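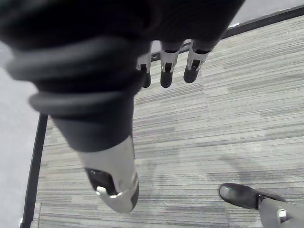 The hand open over the carpet, thumb well apart from the fingers.

News Features Research Reviews Archive Subscribe

Features > Software > Motion planning

The planner that waits for the floor

Cellel's humanoid control stack spends much of its time deciding what it doesn't know. A visit to the team writing it.

The message on the left-hand monitor reads HOLD: SUPPORT UNRESOLVED. It stays there for a little under a second and is replaced by a list of joint targets. Hedvig Sæther, who maintains the planner, does not look up. She has seen the line often enough to have given it its own colour in the log viewer.

Skendotus is the software layer that sits between perception and joint control on Cellel's two-armed humanoid. It takes a map of nearby surfaces, a hand pose request and the current joint state, and returns a short trajectory for both arms. It replans at 40 Hz. When the map is poor it returns nothing, and the arms hold position. Most of the past year's work has gone into defining "poor".

The previous version had no such state. It filled gaps in the depth map by interpolation and planned through them. On plain floors this was adequate. On patterned floors it produced ghosts: small raised patches a few centimetres high which appeared for one or two cycles and vanished again. The arms would lift to avoid them, find nothing and come back down. Eilif Lindqvist, who wrote the old interpolation and has since removed it, describes the motion as "a sort of hiccup".

Fine stripes

Carpet with a fine linear streak is close to a worst case for stereo matching. The matcher looks for a small patch of one view in the other and expects a single good answer. Repeated streaks give it several, all of similar cost. A wrist camera makes things harder, as its distance to the floor changes whenever the arm moves, and so does the apparent width of each streak.

The team's first attempt was a larger matching window. Noise fell, but cables disappeared into the floor. Lindqvist's second attempt, which stayed, keeps the small window and stores the margin between the best and second-best match for every cell. Cells with a narrow margin are marked unresolved. They are treated neither as free space nor as obstacle until another view, usually from the head, settles the question.

Seams between carpet tiles still cause trouble. A faint change of tone along a straight line looks much like a shallow step. The present rule requires a step to show in depth from both cameras before the planner will accept it. Black edging around a carpet gets the same treatment.

Masking the hand

The other large source of error is the robot itself. Seen from the wrist, the hand covers a good part of the view, and the parts closest to the lens are blurred. Skendotus projects a model of the hand into each view and discards whatever falls under it. The model has to be generous. If it is too tight, the rim of a finger leaks into the map as an object which travels with the arm and can never be reached or avoided.

Lovisa Eide rewrote the mask over the winter. Her version grows with joint speed and with the age of the joint reading, so a slow hand gets a thin border and a fast one a thick border. Thumb tips were the awkward part. A pale segment against a pale floor gives little contrast, and the old mask had been tuned by eye on dark fingertips. The regression set now holds 3313 recorded hand poses, and a change to the mask is not merged if a leaked cell shows up in any of them.

Feet are handled separately. Anything classified as a shoe or lower leg is given a wide margin and a short memory, and the margin is applied even where the classifier is unsure. Pejman Bakhtiari, who looks after the safety layer, would like it wider still. Sæther points out that a wider margin makes small rooms unworkable. The value in the current release is a compromise, and both of them say so.

Cables and thin things

A bathroom corner is useful for testing because it puts several kinds of difficulty within arm's reach: a sink basin with smooth white walls, a cabinet on thin legs, upright pipes, and leads running over the floor. Depth from a smooth white basin is sparse. A thin leg may occupy only a column or two of the map. Cables are low enough to fall within the noise of the floor beneath them.

Skendotus therefore runs a separate detector for long, thin shapes in the colour image and writes its results straight into the map as curves. Each curve has a confidence and an assumed height. The hands may pass over a curve but may not close on one unless asked. Loose loops are stored as a filled region, a blunt method which wastes floor area and which Eide intends to replace. 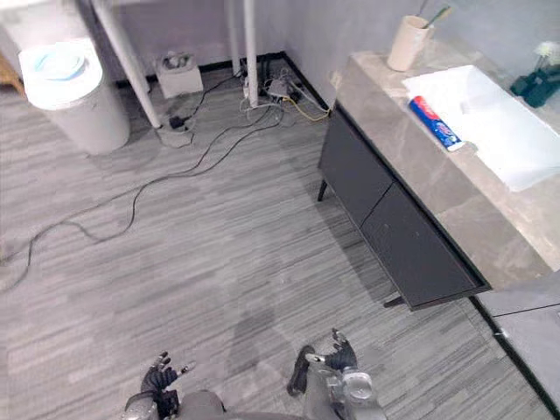

Timing

From exposure to joint target the current build takes 29 ms at the median. Cable detection is the most expensive stage, and it runs on every other cycle; in between, the old curves are carried forward using the head pose. If the head turns quickly they drift, and the planner widens them to suit.

Aslak Sundqvist, who runs the build and replay tooling, keeps a table of the 11 slowest cases. Most involve both hands low and close together, where self-collision checks multiply. He has moved those checks to a coarse set of capsules for the first pass, with the full meshes used only if two capsules overlap. The slowest case dropped off the table in March. Another took its place.

Replay has changed how the group argues. Any hold can be reopened with the map, the mask and the rejected trajectories laid over the head view, and the thresholds moved by hand to see what would have followed. Sundqvist admits that it invites overfitting – a threshold nudged to rescue one recording tends to spoil another – and new values must pass the full set before review.

Still open

Transparent objects are not handled at all. Marble with faint veining is handled well, glossy dark surfaces less so. The shadow of the robot's own body on the floor is sometimes marked unresolved, which costs a few cycles while the head moves to get a second view. Lindqvist has a branch that predicts the shadow from the arm pose and a rough estimate of the light direction. It works under a single lamp.

Sæther's own list is shorter. She wants holds to carry a reason that the task layer can use, so that a blocked reach leads to a different approach instead of a wait. The message format has been agreed. The code that reads it is due in the next release, and until then the monitor will go on showing its one line.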